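五月一到，我家阳台上的那盆薄荷就疯了，于是我又开始惦记泡茶这件事。先交代一下背景：我以前是个纯粹的咖啡党，喝茶只认茶包，热水一冲完事。直到去年搬家，楼下开了一家叫 Lamrani 的小茶铺，老板每次都塞给我一小包散茶让我回去试，试着试着就回不去了（钱包也跟着回不去了）。

## 最近在喝的

先说 Edilora 的白茶。闻着有点干草味，第一泡淡得我以为买错了，结果第三泡忽然甜起来，我一个人在厨房里“哎？”了一声。缺点是包装太难拆，每次都得动剪刀，剪完还封不回去，只好找个旧糖罐装着。

然后是一款烟熏味很重的红茶，喝起来像在篝火旁边坐了一晚上。我妈喝了一口就推回来，说像腊肉。我觉得配腊肉应该真的不错，下次试试！

水我也折腾过一阵。温度计买了，电子秤也买了，600 毫升的玻璃壶碎了一个，又换了个 900 毫升的，太大，一个人喝到下午都喝不完，凉了就丢两片薄荷进去当冷饮。 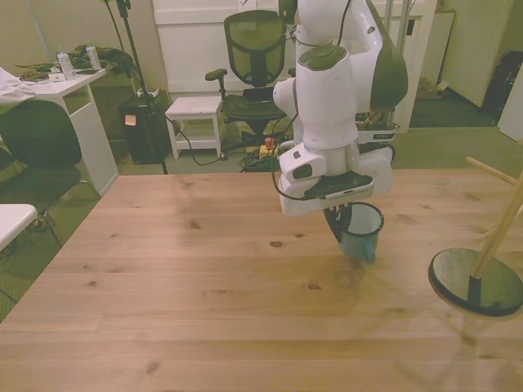
白茶一定要用刚烧开的水吗？

看茶的老嫩，嫩芽多的我会把水晾一会儿再冲，老一点的直接用开水也没问题，煮着喝都行。

另外想吐槽一下存茶。网上都说要密封、避光、远离异味，我全听进去了，然后把茶叶罐放在了香料架旁边……那罐绿茶现在有一股孜然味，舍不得扔，拿去煮茶叶蛋了，蛋倒是挺香。

前几天手滑，在 Nimurus 上下单了一块老茶饼，加运费花了超过三百块，到现在还没敢撬。茶针也没有，本来想拿螺丝刀凑合，Lamrani 的老板听了直摇头，说先拿过去，他帮我撬。

周围有喝老白茶的朋友吗？第一泡到底要不要倒掉，我看了一圈评论，吵得比甜咸豆花还凶。我自己目前是倒的，倒给薄荷，它长得挺好。茶饼撬开以后我再来写一篇，先去烧水了。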